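**Getting a fold crease out of a tablecloth (and is ironing worth it at all?)**

**coralie_d**
OK linen people, I need help before Friday. I've got my mother-in-law and her sister coming for lunch and I want to use the striped cloth that normally lives in the hall closet. It's been folded in there since Christmas before last, under the good sheets and a box of candles, and it has a crease in it you could ski down.

So far I've tried a spritz of water and smoothing with my hands (nothing), and hanging it over the shower rail while I had a long hot shower (nice shower, same crease). The iron is a Kallio I got for my wedding and I'm a bit scared of it. It spits. I think the cloth is a cotton blend but the label washed blank years ago. 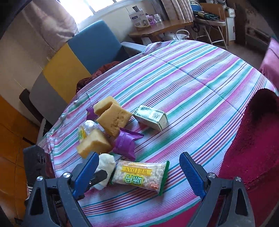

*My striped cloth on the round table, crease running across the far half*

Is there a trick to this, or do I put a big bowl of salad on top and hope?

---

**rosario.piras**
Dampen it properly. A spritz does nothing for a crease that has been sitting under weight for over a year! My nonna used to roll the whole cloth up in a wet towel and leave it overnight, then iron it from the back in the morning while it was still a little clammy. I do the same thing now and I have never had a crease survive it.

And please don't fold it again after. Roll it around a tube. I use the cardboard ones from wrapping paper.

---

**KeeganB**
Counterpoint: don't iron it. It's lunch. They're family. I have hosted plenty of people on a creased cloth and every one of them ate the food.

---

**rosario.piras**
> every one of them ate the food

Keegan, they noticed. They were being polite.

---

**KeeganB**
Then it worked fine, because polite is all I ask of people at my table lol

---

**sihan_j**
Before anybody irons anything, check the heat. If there's polyester in the blend and you go in on the cotton setting you'll get a shiny patch, and that doesn't come out. I did it to a green one with a border that I really loved. Start on medium, on a corner that hangs down, with a thin dish towel in between.

About the spitting: is your tap water hard? Mine did the same until I emptied the tank after every use. Also let it heat all the way up before you touch the steam button. Most spitting is people going too early (me, for years).

---

**coralie_d**
Hard as nails, we're out in Wirnach and the kettle looks like a cave. I've never emptied the tank. I didn't know you emptied the tank. Oh dear.

Medium it is, I'll test a corner tonight. Rosario, does the towel thing work with a big beach towel? I don't have anything else long enough.

---

**rosario.piras**
Beach towel is fine if it's been washed a lot. Not a new one! New ones shed color and your cloth has white in it.

---

**ewan_rewi**
Steamer. I know the purists will come for me, but I bought a Herix handheld for 57 bucks and I haven't plugged the iron in since. You put the cloth on the table the way it's going to sit, pull it tight with one hand and go along the crease with the other. Put an old blanket under it if the table has any kind of finish you care about, or you'll get a white bloom in the varnish. Mine took 5 minutes, then I left it alone for 2 hours.

---

**sihan_j**
I'd disagree on the steamer for a sharp fold. Great for curtains and shirts. For a fold line you need pressure, and steam alone just makes it softer so it looks like a gentle hill. Which may be all she needs, to be fair.

---

**ewan_rewi**
A gentle hill is fine under a bread basket.

---

**coralie_d**
Update from the front. I tested a hanging corner on medium with the dish towel and no shine, so I'm going ahead with the wet roll tomorrow night. I emptied the tank too and what came out of it I will not describe on a family forum.

Now I'm going around in circles on the rest of it. The lunch is soup first, then a cold chicken thing, then my aunt's lemon cake, and I keep wondering whether a cloth this loud can take patterned plates or if I should stick with the plain white ones. 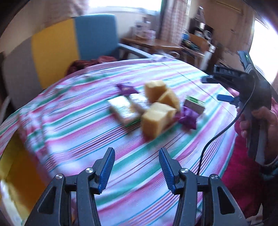
The plain ones are chipped, is my problem. The patterned ones are my mother's and I have a full set, little yellow flowers around the rim, but next to those stripes I worry it'll look like a yard sale. My husband says nobody looks at plates. He also once served guests out of the saucepan, so I'm asking you lot.

---

**KeeganB**
Your husband and I would get along.

---

**rosario.piras**
White! Turn the chips toward the middle. With stripes like those you want everything else quiet, napkins too. One plain color, pick it out of the cloth. The teal would be lovely.

---

**sihan_j**
I'd use your mother's. It's family coming over, they'll like seeing them, and I like a busy table. White napkins, no flowers in the middle, done.

---

**ewan_rewi**
Agree with Sihan for once. Kekach has plain cotton napkins on sale till the end of February if you need some. I got the white ones and they've washed fine so far.

---

**rosario.piras**
Outvoted on plates, I see. But I'm holding firm on rolling it up afterwards, Coralie. On a tube!

---

**coralie_d**
Mother's plates, white napkins, tube. I've got half a roll of Christmas paper left so I'm off to unwind it. Will report back after the weekend, crease or no crease.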